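4.2 Legislative attention to entry screening

We coded each floor speech and press release by whether the member named a specific bill, a specific agency, or neither. Two coders, Macaraeg and Guerra, worked separately on the same set of 500 items and met afterward to settle the cases on which they differed. Most of these were statements that mentioned border security in general terms while a bill was pending. We counted such a statement as naming a bill only if the bill's title or number was in the text.

Members who sat on a committee with oversight of travel or immigration named a bill more often than other members did. The gap was widest in the weeks right after a hearing and had mostly closed by June. Party made less difference than we expected. Members of both parties talked about information sharing with partner countries, and they often used the same few phrases. What differed was the remedy. Some asked for suspension of a country's status, while others asked for more staff at consulates or for a longer reporting period.

Cable interviews followed another pattern. Pillai and Mancuso (the Flenden transcripts) had found that guests were rarely asked about the text of a bill, and our own sample of 100 interviews agrees with this. In 24 of them the host read out or summarized a provision. In the rest the questions were about blame, timing, or the next election. Members who gave detailed answers in print gave short ones on air, and we found 3 cases in which a member described the same bill differently in the two settings.

Press releases are easier to collect than local radio, so our figures lean toward members with active press offices. Montoya raised this problem in her review of the Stunley archive, and we have no full answer to it. Weighting by district size changed the totals slightly and left the order of the groups as it was.

Figure 3 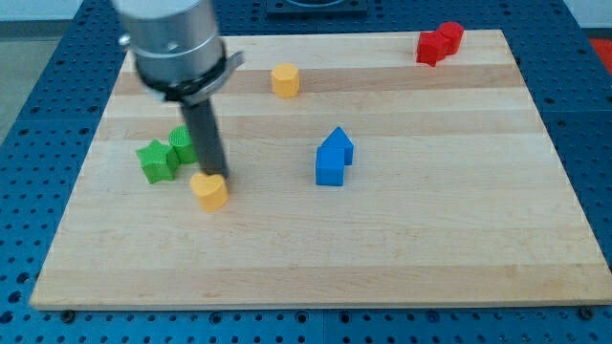 The next section takes up the committee hearings themselves, where members had more time to speak and witnesses could correct them.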